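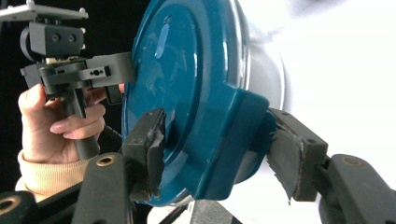 I have been through a lot of lunch containers. A lot! There's a whole drawer of orphaned lids in my kitchen to prove it, and I'd more or less sworn off buying any more when the round glass one from Prukport went on sale in July. I paid 26 dollars for it, and yes, I know, for one container. I've been using it ever since, mostly for soup and leftover rice, so I feel ready to have opinions.

First, the color. It's a deep teal and I love it way more than a grown adult should love a lid. There's a raised oval panel in the middle with a little logo up near the top, and I was worried the ridge would collect gunk. It does a bit. Tomato sauce finds its way in there if you stack something messy on top, but a soft brush gets it out.

The clips are the part I want to talk about most, because that's what always goes wrong for me. My old Areck set had clips that went chalky and snapped one after another until I was holding the lid on with a rubber band. These are stiff. Like, push with the heel of your hand stiff for the first couple of weeks. They've loosened up since then but they still close with a proper click, and I've carried lentil soup on the bus in my tote bag with no disasters so far (I did wrap it in a dish towel the first few times, I'm not a maniac).

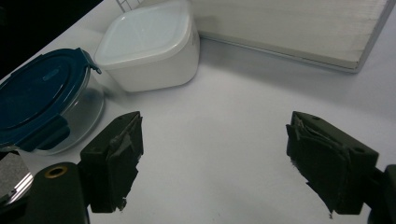
I also have a square white plastic one from Doolan that I've had forever, and I kept using both so I could compare. The plastic one is so much lighter. If you walk to work, or your bag is already full of junk like mine, you'll notice the difference right away. It fits in the fridge door and doesn't take up the silly amount of shelf that a round dish does. Round containers just waste corners, there's no way around it.

But the glass one wins on everything to do with food. No orange stain after curry, no leftover onion smell, and I can see what's inside through the side without opening it, so I eat the stuff before it turns into a science project. I microwave in it with the lid off and it comes out of the dishwasher looking good, although the lid likes to hold a little puddle of water on top. Tip it before you put it away or you'll get a wet sock. Ask me how I know.

Size is listed as 600 ml. That's a decent lunch for me, a bit small for my husband, who just eats a banana after and complains.

Gripes: the price, the weight, and the gasket. You have to pull the gasket out to clean under it, and getting it back in is fiddly. I've put it in twisted more than once and then wondered why the clips wouldn't shut. Prukport does sell the lid separately, which I appreciate after the Areck mess, but the shipping is nearly as much as the lid.

Would I buy it again? On sale, yes. Full price, I'd probably wait. I already want a second one for oatmeal.

Four stars, and it loses the fifth for the gasket.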